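Notes for Week 2: Stone in the House
Intro to Interior Materials, R. Sundaram

Okay, so last week we got through wood and ran out of time on finishes (my fault, I talked too long about floors). You can read those pages on your own and we'll pick up questions at the start of class. This week is natural stone, mostly marble, and mostly the kind people put in kitchens.

Start with what marble is. Limestone gets buried, squeezed and heated over a very long time, and the calcite in it grows into new, interlocking crystals. That's it! Pure calcite marble comes out white. The color comes from whatever else was in the mix: clay, iron oxides, bits of organic matter. Iron is the one to remember for your reading, as it gives you a lot of the yellows, tans and browns.

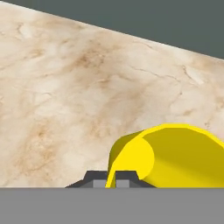
Veins are the next thing. Some of them are old cracks that filled in with other minerals, and some are thin layers of impurity that got bent and stretched while the rock was changing. When a client asks me "is that a crack?" I run a fingernail across it. If the nail catches, I want the fabricator to look at it before anyone signs. A filled vein can be perfectly sound, so please don't go telling people their slab is broken.

Now, acid. Calcite reacts with acid, so lemon juice, vinegar and wine will leave a dull mark on a polished top. We call that etching, and it's different from a stain. A stain is something soaked into the pores. Sealer helps with stains and does very little for etching, and I have had this argument with over 50 homeowners, some of them quite upset with me. 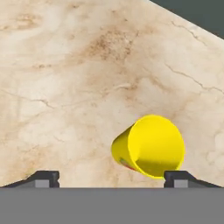

Honed or polished? Polished shows the color deeper and shows every etch too. Honed is softer to look at and hides the etches better, but it can grab oily fingerprints. I went honed at home and I'd do it again, though my sister thinks it looks dusty.

Buying slabs: go see the real one. A small sample from the showroom tells you next to nothing about a stone with big movement in it. Glykeria Kalogeropoulos, who taught this course before me, used to make students tape out their sink and stove on the slab itself, and we'll do the same on the Nerton yard visit. Wear closed shoes, they will turn you away in sandals.

For next time: read the Aranda chapter on engineered stone, and bring one page on a counter you use every day. Where is it worn, what's been spilled on it, who wipes it down? Drawings are welcome, messy ones too.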